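Do You Need a Special Bag for a Small Trash Can?

12 September 2023

I have been suspicious of trash can liners for years. Grocery bags used to do the job for free, and then the grocery bags went away or started costing money, and now there is half an aisle of little rolls in scents I would not want in a trash can or anywhere else. Lavender over old banana is still old banana.

So when a reader asked which liners I use for picking up a room, my first answer was whichever ones are cheapest. She was not satisfied with that, and fair enough. I bought a few and used them since March.

The first roll was Bestdale, 100 to the roll. The box says "fits all small bins," a claim that should make anybody nervous. They fit my bathroom can, sort of. On the can I carry from room to room the bag slid down inside as soon as anything with weight went in, and after that I was dropping trash between the bag and the wall of the can. Then you are washing the can, and the whole point of a liner is gone.

The Kukside ones are wider and cost more. The box has 89 in it, a number I can only assume came out of a meeting about the price. I will admit they stay put. There is enough plastic to fold a good few inches over the rim, and the fold is what matters. I don't believe the drawstring adds a thing on a can this size, and I stopped using it.

Clear or colored? I went in thinking clear bags were the cheap option and looked it. I have changed my mind on that one. With clear plastic you can see when a fork or a sock has gone in with the wrappers, and I have fished out both.

As for the method, you will find people online selling a system for this. Zones, timers, a printed chart. My system is that the can comes to the trash. Walking each wrapper across the room to a can in the corner is how a short job eats up a whole morning. Carpet makes it worse, as small clear bits of plastic disappear into a pale carpet until you step on them.

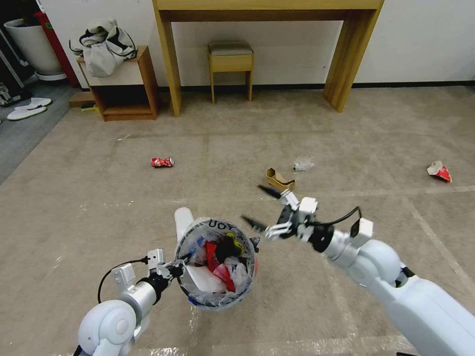
Liner folded over the rim, can carried along to the mess.
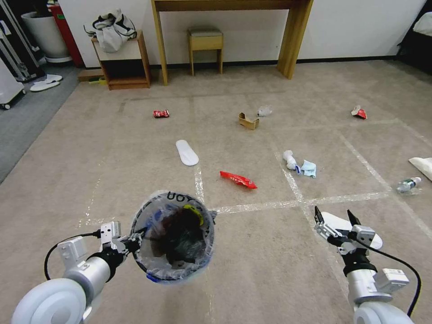
Ivanov wrote in to say that I am making too much of the fold, and that a thick rubber band around the outside of the can will hold any bag ever made, including the cheap ones. Eren disagreed in the same thread: rubber bands dry out and snap, usually when the can is full, and a bag one size too big costs pennies more and solves it. Eren also wanted to know why I don't pick up the cans and bottles first, in a separate bag, and do the soft trash afterward.

I tried the rubber band. It held for a couple of weeks and then went brittle, so that's one to Eren, though the band did come off a bunch of broccoli and may not have been the finest of its kind. I'd try it again with a better one before I paid extra for a drawstring.

On sorting first, I'm less convinced. In theory it saves digging later. In my house it means going over the same floor twice, and the second trip tends to get put off until after lunch. I pick up everything that isn't trash to begin with (slippers, cloths, whatever tube or bottle still has something in it) and put that on a chair. Then the can goes around. Bottles and cans get pulled for recycling at the end, and as they are the biggest things in there it takes no time.

I have 4 bags left of the Bestdale and they are going in the bathroom, where the heaviest thing they'll see is a tissue. After that I'll buy the wide ones again, unscented, on sale if I can get them. If anyone has found a liner that fits a round can and doesn't smell like a candle store, leave the name in the comments. I will be skeptical but I'll probably try it.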